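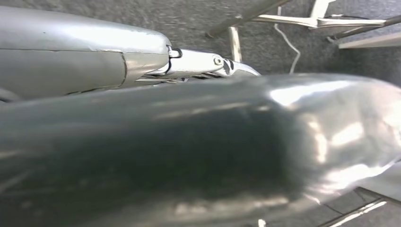 A silver arm and its gripper, seen from a camera at the wrist.

Etov releases planner update for two-armed robots

5 November is not the date on the box, but version 12 of Etov's motion planner is out now, the Granstead software firm has said.

The main change is in how the planner deals with a robot's own arms. Earlier versions treated anything close to the wrist camera as an obstacle, so an arm passing near the lens could bring a job to a halt. The new release compares each camera view with the joint positions and removes the robot's own parts before it plans a path.

Etov tested the update on 3000 recorded runs from its site in Makstead. The old version stopped without need in 1253 of them. The firm has not yet given a matching figure for the new one – it says those results are still being checked.

Cables remain a weak point. Thin, hanging items are sometimes missed by the perception step, and users are advised to keep the slower speed limit on where they are present.

The update is free to existing users. Support for Achari controllers will follow in May.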